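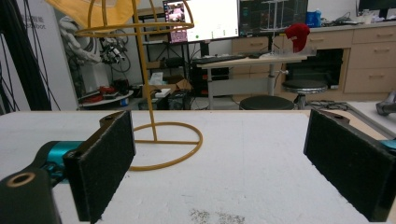 Measuring hum in a small desk lamp dimmer

I've been getting a faint buzz in the left channel of the bench amplifier since I moved it into the back bedroom. It is only audible with the volume near the bottom of its travel and my ear within a foot of the speaker, so for most of the year I ignored it. In August I started doing late listening at low levels and it became annoying.

The amplifier is a stereo kit built from Semwal boards, with an external power supply. The desk lamp sits on the same outlet strip and has an inline dimmer of the phase-cut type. Turning the lamp fully off removed most of the buzz. Turning it fully on removed a little less. Halfway was worst, as you would expect from a dimmer that switches on in the middle of each half cycle, where the voltage is highest and the step is steepest.

I wanted numbers before changing anything.

Setup

Both inputs shorted with plugs at the amplifier. Volume at the position I use at night, marked with tape. Output loaded with an 8 ohm resistor in place of the speaker. The measurement went through a battery powered sound card into a laptop, also on battery, so that neither of them added a second path to ground. I took each reading as an average over one minute and repeated it after unplugging and replugging everything.

The software reports level in its own units relative to full scale. I did not calibrate it to volts for the first pass. Only the differences mattered.

First results

With the lamp off, the spectrum shows a line at 60 Hz and a smaller one at 120 Hz, both well below anything I can hear. With the dimmer at the halfway mark, a comb of lines appears at multiples of 120 Hz and runs well past 2 kHz. That comb is the buzz. The 60 Hz line hardly moves. So the fault is not ordinary hum from the transformer, and a better ground on the chassis was unlikely to do much. I tried the ground anyway. It made no difference I could separate from the run to run variation.

The left channel comb is 9 dB above the right. This was the useful clue. A disturbance arriving through the power supply should hit both channels close to equally, because they share the rails. A difference of 9 dB suggests pickup in the wiring on one side.

Finding the path

I opened the case and found that the left input cable runs along the side panel next to the power inlet, then doubles back to the board. The right one goes straight across. I had tied the left cable there myself with two cable ties, and I remember being pleased with how tidy it looked.

Moving the left cable away from the inlet by the width of a hand brought the two channels within 1 dB of each other. I rerouted it permanently over the top of the board and twisted the power wires more tightly while I had the lid off.

That left a smaller comb, equal on both sides, and still just audible at the halfway setting.

Filter on the lamp

Bayu Sembiring suggested treating the source, and lent me an Esis inline filter left over from a lighting job. It is a common mode choke with a capacitor across the line on each side, in a sealed plastic box. I put it between the lamp and the outlet strip and repeated the measurement. The lines above 1 kHz fell by a good margin. The ones below that barely changed. A filter this size does not have enough inductance to affect the low harmonics, and the buzz at low volume is mostly in the range between 500 Hz and 2 kHz, so the improvement to the ear was smaller than the plot suggests.

Dinesh Sandhu wrote to ask whether I had tried moving the lamp to another outlet. I had not. The strip is fed from the wall by the desk, and there is a second outlet by the door on what the panel label says is a separate circuit. With the lamp on that circuit and the filter removed, the comb dropped further than it had with the filter in place. With both, it went into the noise floor of the sound card at every dimmer setting I tried.

Running a lamp cord across a doorway is not a permanent answer, so I left this as a reference case and put the lamp back.

Supply rails

The remaining coupling had to be through the supply. I measured the positive rail with the dimmer at halfway and found narrow spikes at each switching instant. The rectifier in the supply had no snubber. I fitted a series resistor and capacitor across the transformer secondary, using values chosen with a small test jig to damp the ringing without a pronounced overshoot. The resistor came out at 78 ohms on the trimmer. I fitted an 82 because that was in the drawer, and the waveform looked the same.

I also added 200 nF of film capacitance at the board end of each rail, made up from pairs of 100 nF parts. This is more than the kit notes ask for. It fits under the existing electrolytics if the leads are kept short.

After these changes, with the lamp on the original strip and the Esis filter in line, I can find the comb on the plot if I know where to look. I cannot hear it at the tape mark with my ear against the grille.

Things I did not test

A different dimmer. The trailing edge type made by Alus should produce much less of this in the first place, and replacing the dimmer is probably the cheapest fix for anyone with the same complaint. It needs a compatible bulb.

Balanced inputs. The source has no balanced output, so there would be little point.

Shielded cable in place of the plain twisted pair inside the case. I may do this the next time the lid is off. The left cable is already longer than it needs to be and should be shortened at the same time.

The raw averages are in a text file, 2,041 lines including headers. Write to me if you want a copy. The column marked L2 is the left channel after rerouting, and the one marked L2b is the same thing with the lid screwed down.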